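Ticket 621
Betreff: Clirnard-Haustierkamera, Clips vom Hund brechen nach wenigen Sekunden ab, Upload ins Portal unvollständig
Produkt: Clirnard Innenkamera mit Bewegungserkennung, Anbindung über Grarlow-Basisstation
Eröffnet: 20.11.25
Gemeldet von: Catalina Benítez
Bearbeitung: Telma Orellana, Support zweite Ebene
Priorität: normal
Status: geschlossen

Fehlerbeschreibung (Kundin)

Die Kamera steht im Wohnzimmer und soll aufzeichnen, wenn der Hund (Mischling, mittelgroß, Name Hellwig) allein ist. Die Erkennung löst aus, im Portal erscheint auch ein Vorschaubild. Der Clip dazu läuft aber nur wenige Sekunden und bleibt dann stehen. Besonders ärgerlich ist das bei den Aufnahmen, auf denen er seinem Schwanz nachjagt oder rückwärts vom Sofa rutscht. Man sieht den Anlauf, danach Standbild. Neustart der Kamera über die App brachte nichts. Kamera steht seit Mai am selben Platz, bis vor kurzem ohne Auffälligkeiten.

Umgebung

Kamera: Clirnard, Firmware laut App aktuell
Basisstation: Grarlow, per Netzwerkkabel am Router
Verbindung Kamera zu Basisstation: WLAN, 2,4 GHz
App: Cetora, auf Telefon und Tablet
Speicher: Karte in der Basisstation, zusätzlich Portal
Weitere Geräte: Futterautomat, ebenfalls in Cetora eingebunden

Protokoll

Eintrag 1, Orellana
Diagnosepaket aus Cetora angefordert und erhalten. Im Ereignisprotokoll der Kamera sind alle Auslösungen vorhanden, Aufnahmedauer jeweils vollständig. Im Portal fehlt bei den betroffenen Clips der hintere Teil. Fehlercode beim Abbruch: 568 (Übertragung beendet, Gegenstelle nicht erreichbar). Kamera und Bewegungserkennung damit vorläufig als Ursache zurückgestellt.

Eintrag 2, Orellana
Kundin gebeten, einen betroffenen Clip direkt von der Speicherkarte abzuspielen. Ergebnis laut Rückmeldung: Clip läuft von der Karte bis zum Ende durch. Zu sehen ist der Hund, der sich im Kreis dreht, den Schwanz erwischt, umfällt und liegen bleibt, ohne loszulassen. Inhaltlich für den Vorgang ohne Bedeutung, technisch relevant ist die vollständige Länge. Der Fehler liegt zwischen Basisstation und Portal.

Eintrag 3, Benítez
Habe die Basisstation vom Strom genommen und wieder angesteckt. Die ersten beiden Clips danach waren komplett (Hund bellt den Futterautomaten an, Hund trägt Schuh weg). Danach wieder Abbrüche. Die Leuchte für das Netzwerk an der Station blinkt zwischendurch gelb, sonst ist sie grün. Ist das normal?

Eintrag 4, Orellana
Gelb zeigt bei der Grarlow-Station eine neu ausgehandelte Verbindung an. Einmalig nach dem Einschalten ist das zu erwarten, im laufenden Betrieb nicht. Im Protokoll der Station passen die Zeitpunkte des Leitungsverlusts zu den Abbrüchen mit Code 568. Nächster Schritt ist die Prüfung der Strecke zum Router:

1. Netzwerkkabel an beiden Enden abziehen, Kontakte auf Verschmutzung prüfen, bis zum Einrasten wieder einstecken.
2. Anderen Anschluss am Router verwenden.
3. Wenn der Fehler bleibt, Kabel tauschen. Länge möglichst kurz halten.
4. Nach jedem Schritt einen Testclip auslösen und das Ergebnis notieren. Schritte nicht zusammenfassen. 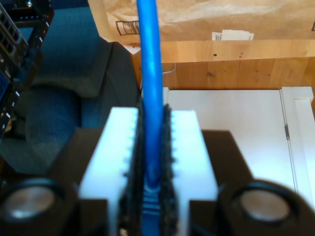
Warum ist das Vorschaubild im Portal vorhanden, wenn der Clip unvollständig ist?

Das Vorschaubild wird als eigene kleine Datei gleich bei der Auslösung übertragen. Der Clip folgt danach in Abschnitten. Reißt die Verbindung währenddessen ab, bleiben das Bild und die bereits übertragenen Abschnitte erhalten, der Rest fehlt. Ein vorhandenes Vorschaubild sagt deshalb nichts über den Zustand des Clips aus.

Eintrag 5, Benítez
Schritt 1: keine Änderung, Clip bricht ab.
Schritt 2: keine Änderung, Clip bricht ab. Leuchte wieder kurz gelb.
Schritt 3: neues Kabel, Clip komplett. Auch der zweite und dritte. Leuchte bleibt grün.
Beim alten Kabel ist der Mantel kurz hinter dem Stecker eingedrückt, an dieser Stelle lief es hinter dem Hundekorb entlang. Ob er daran gekaut hat oder der Korb draufstand, kann ich nicht sagen. Das neue liegt jetzt im Kabelkanal.

Eintrag 6, Orellana
Befund passt zum Protokoll. Altes Kabel bitte nicht weiterverwenden, auch nicht für den Futterautomaten. Ticket bleibt zur Beobachtung offen.

Eintrag 7, Benítez
Keine Abbrüche mehr. Neues Problem: Beim Teilen eines Clips aus Cetora meldet die App den Code 586. Es geht um die Aufnahme, auf der er in den Wassernapf tritt und damit quer durch die Küche rutscht. Die hätte ich gern an meine Schwester geschickt. Ältere Clips lassen sich teilen.

Eintrag 8, Orellana
Code 586 bedeutet: Clip auf dem Server noch nicht abschließend verarbeitet. Die Station überträgt nach Wiederherstellung der Verbindung die fehlenden Teile der älteren Clips nach, sofern diese noch auf der Karte liegen. Neue Clips stehen so lange hinten in der Warteschlange. Stand der Warteschlange in Cetora unter Basisstation, Speicher, Übertragung. App in dieser Zeit nicht zurücksetzen und die Karte nicht entnehmen, sonst beginnt der Abgleich von vorn.

Soll der Clip vorher verschickt werden: in der Clipansicht als Quelle »Karte« wählen, lokal speichern, dann aus der Galerie des Telefons versenden. Der Ton wird dabei mitgespeichert.

Eintrag 9, Benítez
Über die Karte hat es funktioniert. Warteschlange steht inzwischen auf leer, Teilen geht auch wieder direkt. Eine Frage noch: Viele Auslösungen sind doppelt, wenn er sich länger dreht. Lässt sich das zusammenfassen?

Eintrag 10, Orellana
Ja, über die Nachlaufzeit. Ab Werk beendet die Kamera den Clip kurz nach der letzten erkannten Bewegung und startet bei erneuter Bewegung einen neuen. In Cetora unter Kamera, Erkennung, Nachlauf den Wert auf »lang« stellen. Pausen innerhalb eines Durchgangs bleiben dann im selben Clip. Der Speicherbedarf auf der Karte steigt entsprechend, ältere Aufnahmen werden früher überschrieben. Clips, die erhalten bleiben sollen, mit dem Schlosssymbol sperren.

Eintrag 11, Benítez
Nachlauf umgestellt, passt. Kann geschlossen werden.

Abschluss

Ursache: beschädigtes Netzwerkkabel zwischen Basisstation und Router, dadurch wiederholter Leitungsverlust während des Uploads
Behebung: Kabel getauscht, Verlegung geändert
Folgefehler: Code 586 beim Teilen, nach Abarbeitung der Warteschlange nicht mehr aufgetreten
Konfiguration geändert: Nachlauf auf »lang«
Hardwaretausch: keiner
Interner Vermerk, Orellana: Hilfetext zu Code 568 in Cetora nennt nur das WLAN der Kamera als mögliche Ursache. Ergänzung um die kabelgebundene Strecke an die Redaktion gemeldet.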